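Home Notes Archive About

Relighting the back room

The back room faces north and has one window, which is half covered by the neighbor's garage. For years it was lit by a single ceiling fixture in the middle of the room, and I worked with my back to it. The shadow of my own head fell on whatever I was reading. I replaced the setup in December and have used it long enough now to write down what changed.

Starting point

The old fixture was a frosted glass dome with two sockets. The dome had yellowed. I took it down to wash it and found that the yellow was in the coating and did not wash off. With the dome removed the meter reading on the desk went up by a useful amount, but the bare bulbs were then in my field of view whenever I looked up, so the dome went back on until the replacement arrived.

I measured with a cheap handheld meter laid flat on the desk, sensor up, after dark, with the blinds closed and the monitor off. The last two conditions matter more than I expected. A white page on a large monitor will put enough light on the front edge of the desk to spoil a comparison.

Phone apps are not a substitute. I tried one, and it gave a different result depending on which way I turned the phone. The sensor sits near the front camera and was never meant to collect light evenly from the side.

Layout

The usual advice is to have general light for the room and a second source for the task. I agree with it, but it leaves out the question of direction. For writing by hand, the task light should come from the side opposite the writing hand. For reading print on glossy paper, it should come from far enough to the side that the reflection misses your eyes. Those two requirements mostly agree. For a screen, the light should not hit the screen at all, and that one is harder to satisfy with a lamp that also has to cover the keyboard and a notebook.

I ended up with a linear fixture on the ceiling, parallel to the desk and slightly in front of it, and a lamp with a jointed arm clamped at the left rear corner. The ceiling fixture is a Plumo, bought from a lighting shop in Kudthorpe that was clearing display stock. It has an upper and a lower output. The upper one washes the ceiling, and I leave that on whenever I am in the room. The lower one I use only for cleaning and for looking for screws.

With both the upper output and the desk lamp on, the meter reads 433 lux at the spot where the notebook sits. I do not claim any precision for that. The meter has no calibration certificate, and moving it a hand's width toward the wall changes the reading. It is useful as a before-and-after number taken with the same instrument in the same place.

Wiring and switching

The ceiling box had a switched line and nothing else, so separate control of the two outputs meant either a new cable or a control module at the fixture. Lahcen Ashour, who wired the kitchen, looked at the box and recommended the cable. The ceiling above the back room is open from the attic side, and pulling a cable took him less time than I had spent reading about modules. The old single switch was replaced by a double one in the same wall box.

The desk lamp plugs into an outlet strip fixed under the rear edge of the desk. I drilled four holes for the strip and used two of them, having marked the first pair from the wrong side of the template.

Dimming

I had trouble with dimming. The first dimmer I installed was left over from the living room and was more than 13 years old. It was made for filament bulbs. With the new fixture it worked at the top of its range, flickered in the middle, and shut off well before the bottom. Some of this is minimum load and some is the way the driver responds to a chopped waveform. I do not have an oscilloscope and did not try to separate the two.

A quick check for flicker is to wave a pencil under the light against a dark background. Under steady light the pencil leaves a smooth blur. Under light that pulses, the blur breaks into a row of separate pencils. The test is crude and misses faster modulation, but it was enough to reject that dimmer. The replacement is a trailing-edge type from the fixture maker's compatibility list, with an adjustable lower limit. I set the limit just above the point where the light became unsteady.

Color

Buy every lamp in a room with the same color temperature. I had a warm desk lamp under a neutral ceiling for a while, and white paper looked slightly orange on one side and slightly blue on the other. Eyes adapt to either one. They do not adapt well to both at once. I standardized on neutral white, and in the evening I turn the ceiling down and leave the desk lamp as it is.

Color rendering is worth paying for if you sort thread, mix paint or check prints. For reading and typing I could not tell the two grades apart.

Surfaces

The desk itself is part of the lighting. My old top was nearly black with a gloss varnish, and it acted as a mirror for the ceiling fixture. It also put a strong step in brightness around every sheet of paper. A matte surface of medium to light tone reduces both effects. Pure white goes too far in the other direction, and the whole desk then becomes a bright source below the eyes.

I looked at beige, pale gray and something between the two, and settled on the last. The top I wanted was wider than the stairs would allow, so it came in two sections. A seam shows as a thin dark line under side lighting and less so under light from straight above. Running it across the back of the desk keeps it out from under the notebook.

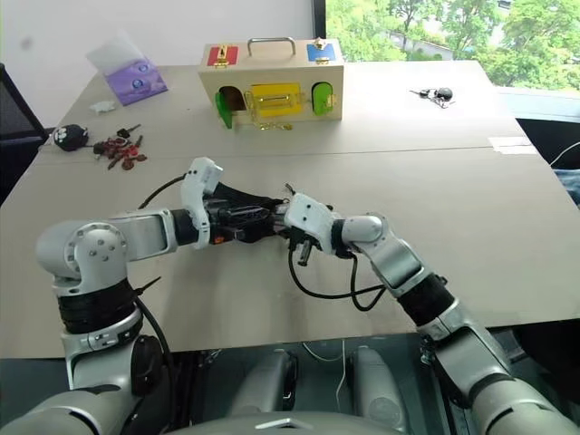

Two arms over a light beige-gray tabletop, with a thin dark seam across its width.

The walls got a coat of flat off-white at the same time. The wall behind the monitor was previously dark green, and repainting it reduced the contrast between the screen and its surroundings more than any lamp did. If I were doing the room again on a small budget I would paint that wall first and measure again before buying anything.

Remaining problems

The desk lamp's clamp creeps. It needs tightening every few weeks, and a rubber pad has slowed this without stopping it. The upper output of the ceiling fixture shows every roller mark in the ceiling paint. The driver hums at the lowest setting, faintly, and I hear it only when the computer is off.

I have not yet dealt with the window. A light-colored blind on the inside would return some lamp light to the room at night, and the present one is brown.

Recent notes
Manurung shelf brackets, second attempt
Moving the household records out of Drirnow
Bleeding radiators in the right order
A quieter fan for the attic hatch

Contact: Mudassar Ansari, through the form on the About page
© Mudassar Ansari. Text may be quoted with a link.
Back to top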